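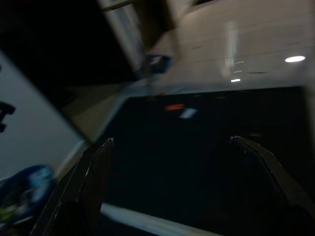
How long do you leave sloe gin before you drink it? Three months if you're impatient, a year if you can hide the bottle from yourself.

Mine went in last August, stupidly early – the hedges along the Undbridge road were loaded and I panicked that everyone else would get there first. Meinir Foulkes says you must wait for a frost. I've got a freezer, Meinir!

Anyway. I prick them with a fork, fill the jar halfway, then sugar, then gin. Cheap gin is fine. Don't waste the nice stuff.

Sugar is where people fall out. I put in 4 heaped spoons at the start and top up at the end if it's sharp. Carol Lambert tips the whole lot in on day one and hers tastes like cough sweets (sorry Carol, you know I love you)

Turn the jar every day for the first week, then whenever you remember. I forgot mine for 11 weeks and it was lovely, so make of that what you will

Oh and keep the gin-soaked sloes! Stone them – fiddly, purple fingers – and stir them into melted dark chocolate. Took a tin to the Kosthorpe quiz and it was empty before the picture round

Damsons next. Anyone got a tree?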